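Visit report: Ulholm teaching hall, June

We were 10 people on the morning tour, most of us from packing and kitting departments, and we met at the side entrance at 9:30. Parking at Ulholm is behind the main building. The sign points the wrong way, so allow extra time if you go. Badges and shoe covers were handed out in the lobby, and phones had to stay in the lockers until the end.

The site used to be a furniture showroom. Ulholm took over the ground floor two years ago and now uses it for one thing: recording people doing small manual jobs so that robot arms can be trained on the recordings. Upstairs is still rented by an accounting office, and the tour does not go there.

The first stop was a short talk in the canteen. The speaker went through the two methods they use. In the first, a person sits at a pair of small leader arms and a larger pair of arms copies every movement a few yards away. In the second, there is no robot present at all. The person holds the grippers directly, one in each hand, and works at a table as they would with their own fingers. The position of each gripper is tracked the whole time, and so is how far the jaws are open. Ulholm started with the first method and now does most of its table work with the second. The reason given was speed. A job that takes 49 seconds through the leader arms can be done in a fraction of that with the grippers in hand, and new people need less practice before their recordings are usable.

I had expected a bright workshop. The recording hall is carpeted in gray and kept fairly dark, with black curtains between stations, and the tables are the brightest thing in there. Each station is marked off on the floor. We were asked to stay behind the cables and not talk while a take was running, although sound is not recorded. The talking distracts the operators, they said.

We spent most of our time at a station where the job was handling clear plastic cups. The operator works standing, with a gripper in each hand and a wooden board in front, set in a metal frame.

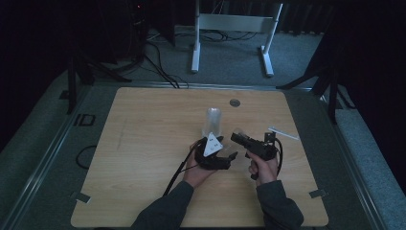

Each take starts from a set position and ends when the hands are back there. Between takes the operator changes something on purpose: where the cup stands, which hand goes first, how far the grippers are turned. Our guide said this is the part people get wrong when they try it at home or in their own plant. They repeat the same perfect motion over and over, and the arm that learns from it can only do the job if everything is in the same spot to the inch. The target at this station was 186 usable takes per shift, and the rest of the day goes to setup, checking and breaks.

Mistakes are kept if the operator recovers from them. If a cup slips and is picked up again cleanly, the take stays in. If it goes on the floor, the take is marked and left out. I asked who decides in the cases between, and the answer was that a second person reviews the recordings in the afternoon and has the final word. They had tried letting operators grade their own takes and found that everyone had a different idea of clean.

Clear cups were chosen because they are difficult. They are hard for a camera to make out, they give when squeezed, and nested ones cling together. A person feels when the second cup is coming along with the first and gives a little twist. With the grippers you lose some of that feel, and it takes new operators most of a week to get the twist back. Two of our group were allowed to try on a practice table with the recording off. I was one of them. The handles are heavier than I expected, and after ten minutes I felt it in my wrists — more so on the left. I managed to separate one cup and crushed the next.

Next to the hall is a room with the monitors, where we were shown recordings from the cup job played back at half speed. The view from the gripper itself is the useful one for this kind of work. You get very close to the part, and you can see how the pads sit on it before the hand moves on.

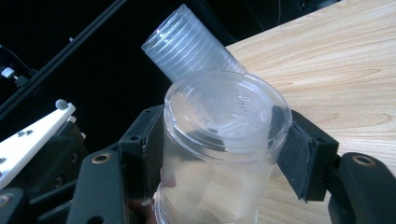 Squeezing less is harder to teach than squeezing more, the reviewer at the monitors told us, and with cups she will throw out a take for a grip that is too tight even when the cup ends up in the right place. The arm copies what it is shown, she went on, so if the operators pinch, the arm pinches. Somebody in our group asked if the software couldn't limit the force afterward. It can, was her answer, but then the arm starts dropping things it used to hold, and they are back to recording again.

After the monitors there was coffee, and then the trained arm. Toivonen, the company that supplies the arms at the site, had a pair running at the far end of the building on the cup job. We watched for a quarter of an hour. It is slow. It reaches in, stops, seems to think, and goes on. It took single cups out of the stack 3 times in a row without trouble and then came away with two stuck together, set them both down and carried on as if there had been one. The guide did not try to hide this. Doubles are the main thing they are working on this summer, and more takes of that exact situation are being recorded.

Some practical notes for those of us at Sturkley who may be asked for an opinion:

Floor space per station is smaller than I thought. Our old labeling corner would hold two.

The operators at Ulholm change jobs every 45 minutes because of the wrists. Whoever plans this at our end should count on that from the start.

Parts that vary a lot, such as our bagged hardware, would need far more recordings than cups do. No figure was offered, and I did not press for one.

Cables are a nuisance everywhere in that building. Ask about it early.

The Ploltgate software, which sorts and stores the takes, was shown only on slides. We should ask for a live look before anyone signs anything.

The tour ended at 12:15. Lunch was not included, but the canteen is open to visitors until two and the soup was good. There is another tour in the fall, and Ulholm said they would take a smaller group from us if we want more time at the practice table.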